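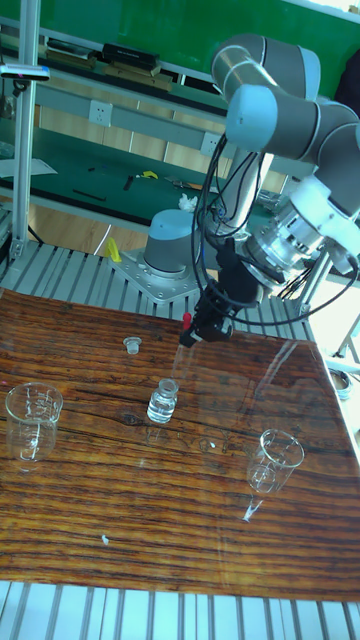

Working rules for arms that handle glassware

Posted 2026-10-28 by Raffaele Melis

Readers of this blog have asked for the bench rules we follow at Tinari when an arm is given laboratory glassware to move. The present version was agreed in October and replaces the page I posted under the Fullum heading. It is a house document and does not stand in for the risk assessment, which each site must carry out for itself.

1. Before power is applied, the operator checks the base bolts and the run of every cable through the full reach of the task. A cable that can touch a vessel is to be tied back.

2. Open vessels hold water only until a routine has completed 100 cycles without a breakage. The count returns to zero after any change to the gripper or its fingers.

3. Stoppers and caps have a fixed resting place, recorded in the task sheet. Our colleagues at Lambrechts set theirs down wherever there was room and lost the better part of a week to failed picks.

4. Glass rods are entered on the task sheet as separate items. They are hard to see against a glossy surface, and I would ask all sites to consider a matt board. Cisto has made the change. We have not yet done so.

5. Hand tools, tissues and paper belong on the bench behind and may not be placed within reach of the arm.

6. First runs take place at reduced speed with 2 people present, one of whom keeps a hand at the stop button and has no other duty.

7. Broken glass is cleared with the arm powered down. A pause in the program does not count as powered down.

Rule 6 drew the most objections, chiefly on grounds of staffing. I have left it as it stands. Rule 2 was also thought severe, and a lower figure of 23 cycles was proposed; I remain open to argument on that point if anyone can send breakage records to support it.

Comments may be left under this post or sent to me directly at Tinari.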